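Skosura

Skosura is a small market town at the top of Lirdale, and I've been slowly writing up everything I know of it for this wiki, so bear with me if it wanders (it will!). It sits where the Penry, a quick, brown little river, comes down off the moor and meets the old Lirnwood road.

Getting there

The road from Lirnwood is the one most people use, and it's lovely until the last 2 miles, when it turns steep and narrow and you start hoping you won't meet a tractor. The bus runs 6 times a day in summer and less often after that. I'd get off at the bridge and walk up – the view back down the valley is the best thing on the whole route.

History

The town grew up around its wool market, and you can still see the broad street where the sheep pens stood. Lirnwood got the railway and Skosura didn't, which older people here still grumble about as if it happened last week. The mills along the Penry shut one by one, and the biggest of them is now flats, workshops and a very good bakery.
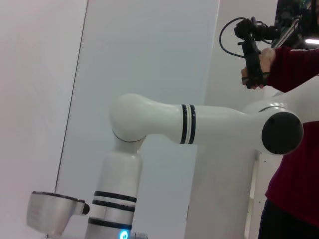
The town today

Skosura has 1,000 people, give or take a busy weekend, and 28 shops if you include the one that only sells buttons and zips. I do include it! Market day is Saturday, with cheese, plants, secondhand tools and a van doing hot pies that are gone well before noon. The last time I rewrote this part was Nov 27, 2021, and the market was packed that morning even with sleet blowing down the street.

The river

The Penry floods most winters, usually in January, and the low path by the weir goes under first. Take the upper path then, past the allotments. In spring there are dippers on the stones below the bridge, and I once spent a whole lunch hour watching a pair of them and went back to work with wet feet.

Name

I've heard it said as Sko-SOO-ra and as SKOZ-ra. People in the town use the second, people in Lirnwood use the first, and I grew up between the two so I say both.

See also

Lirdale
Lirnwood
River Penry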